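Pettigrew Bedroom Linen and Storage Set
Supplied by Bekex, Dendton
Product page last revised 6/17/26

The Pettigrew set is intended for furnished apartments, student residences and family homes where one bedroom must serve for sleeping, dressing and the sorting of laundry. It consists of a duvet cover, a plush blanket, two towels and a fitted guide to folding and storage. Items may be ordered together or separately.

Clothing and bedding of mixed weights are best sorted on the bed before anything is put away. The duvet cover has been cut with this use in mind – it lies flat under a spread of garments and may be washed as often as the rest of the household linen.

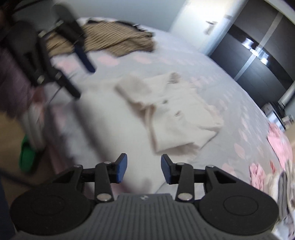
Cream garment laid out on the bed.

Light-colored garments should be smoothed from the center outward and folded along their length first. Heavier knits are folded last and placed on top of the pile, so that they do not crease the pieces beneath them.

Duvet cover
Grey ground with a scattered print in pale pink. Closes with 9 buttons along the lower edge. Machine wash warm, with the cover turned inside out. Iron on the reverse side only.

Plush blanket
Cream, soft pile on both faces. The blanket folds to a compact rectangle and may be kept at the foot of the bed or on a wardrobe shelf. 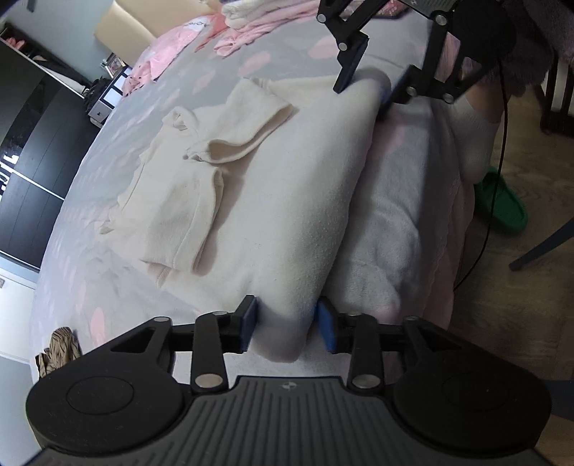
When the blanket is stored on a shelf, the folded edge should face outward. Smaller knitwear may be rested on top of it for short periods. Longer storage under weight will flatten the pile, although a brief shaking out of doors is normally enough to restore it.

Towels
White and pale pink, with a lacy scalloped border. Wash apart from dark colors for the first 2 washes. Fabric softener is not recommended.

Ordering
Orders are dispatched from the Pomodum warehouse within six working days. Residences ordering 19 sets or more are asked to write to Thulani Shabalala, Institutional Sales, before placing an order. Deliveries are suspended for the last week of December.

Unused items may be returned in their original wrapping. Opened towels cannot be accepted.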